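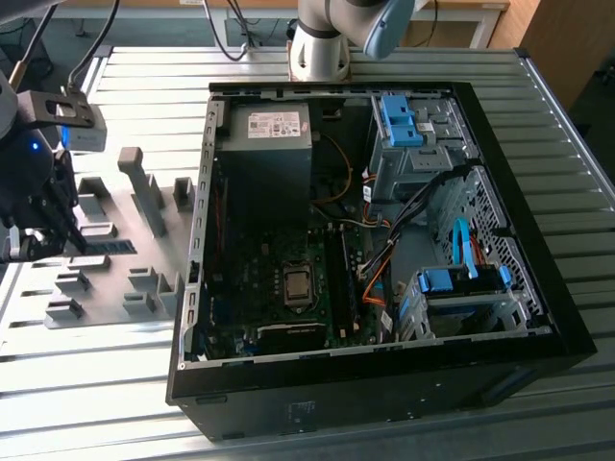
Print this page
E-mail this article

I have a soft spot for old office towers, the plain black kind that sat under a desk for years and got kicked every day by somebody's left shoe. My cousins restore motorcycles. I take apart computers, and my back is in better shape than theirs! My habit is to lay the case on its side, pull the panel and just look for a minute before I touch anything. Big blue latches on a drive cage always cheer me up, and so does an orange SATA cable, which you can follow across all that black and gray without putting your glasses on. A stick of memory goes off to the left, parked upright in a slot or flat on a towel, anywhere I won't lean on it (I have leaned on it).

I learned most of this from Hatsue Uchida, who ran the parts counter at Higuchi when I was broke and needed a machine for school. She sold me a used tower for 81 dollars and made me open it right there on the counter. "Find me the memory," she said, and I pointed to the power supply. She let me stay until closing anyway, and by then I could get a stick out and back in without holding my breath.

The memory is still where I start people off. Turn the thing off, unplug it, touch bare metal on the case, then push the little clips away from the stick and it lifts right up. Going back in, line up the notch first. It takes more of a shove than you'd like, and the click is loud enough to make a beginner say a bad word. My friend Masaru Yagi said one in front of his mother.

Cables are where I get fussy. I take a picture with my phone before I unplug any, and I still get one wrong about every third machine. The drive carriers in these office towers are lovely, though: squeeze, slide, done, and you never hunt under the couch for a screw.

Masaru and I fixed up 2 of them this September, one for his shop and one for my niece, who wants to write a novel and doesn't want the internet anywhere near it. His had a fan full of cat hair and a Drunura sticker I couldn't scrape off. Hers needed a bigger drive and came out to less than 100 dollars all in. She has already written 3,000 words on it, mostly about a horse, and she wants to know if I can make the power button quieter.

Print this page
E-mail this article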